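Setting the Summer Table

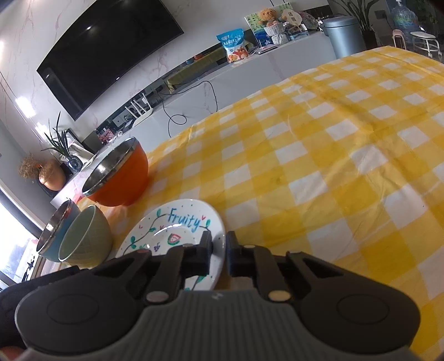
What's on my table this month

Hello again from Lernusby, where it has been too warm to cook anything that needs the oven and I have been eating fruit for supper more often than I'd like my mother to know. I promised in the May newsletter that I'd get around to writing about table linens and everyday dishes, and then the strawberries came in and I wrote about those instead. So, tablecloths and plates it is!

The yellow gingham has been on since the start of the hot weather. I love it. I love it wrinkled, too, and if you came here hoping for ironing advice you have the wrong newsletter (there was a very good one from the Bralitz sewing circle a while back, and I'm told they do hand out copies). I shake mine out the back door, put it back on, smooth it with both hands and call it done. Yellow and white is kind to almost any food you put on it. Tomatoes look wonderful. Even plain toast looks as if somebody planned it.

The plate is the one several of you asked about after the potluck. Yes, it says "Fruity" on the rim, in blue, and it has a watermelon slice and a little bunch of grapes painted on it, plus vines and tiny hearts and red dots. It's a silly plate and I reach for it every single day. I found it on the sale shelf at Comden, the housewares shop next to the old post office, and I only went in for jar lids. I paid $6 for it, and I went back the next week hoping for a second one and they were gone. If anybody spots one, please write to me before you buy it yourself.

I'm careful with painted plates. Mine gets washed by hand with a soft sponge, and I keep it out of the microwave. When I stack it in the cupboard I put a folded paper napkin on top so that the next plate doesn't scrape the painting. That's a habit from my grandmother's house and I have never been able to shake it.

Now, bowls. I've gone over to metal-lined ones for summer and the orange one is my favorite, with its shiny steel inside. Put it in the refrigerator for half an hour before you fill it and your melon stays cold right through a long lunch. It's also the bowl I grab for cherry pits, bean ends, and salad for one, and it has been dropped on the kitchen floor more times than I can remember without any harm done. The color next to the yellow cloth makes me happy, which at breakfast is a lot to ask of a bowl.

A few of you wanted to know what goes in the fruit salad. I make it differently every time, but lately it's been watermelon in big chunks, grapes cut in half, a squeeze of lime and a pinch of salt. Mint if the mint hasn't bolted. Please don't add banana until the very last minute, or at all if there will be leftovers. I put the melon in a colander first and drink whatever drips out.

Readers' corner

A reader in Karaki writes that she gets berry stains out of cotton by stretching the cloth over a bowl and pouring hot water through from high up. I've tried it on a dish towel and it worked beautifully on raspberry, less so on blackberry. Stand well back and wear an apron. Has anybody tried it on gingham? I'm a little afraid for my yellow.

Another reader asks whether it's all right to mix patterned plates with a patterned cloth. Of course it is! I'd say go ahead and add striped napkins while you're at it.

Dish swap

The summer dish swap is on again in the hall in Lernusby. Bring anything you're tired of, as long as it's clean and not chipped, and take home something you like better. Last year we had 336 pieces come through the door, and a good many of them were gravy boats, so maybe leave yours at home this time. Newspaper for wrapping will be by the entrance, and if you have spare boxes we can use those too.

Next time I'll be on to pickles and the great jar lid shortage.

27 Jul 2025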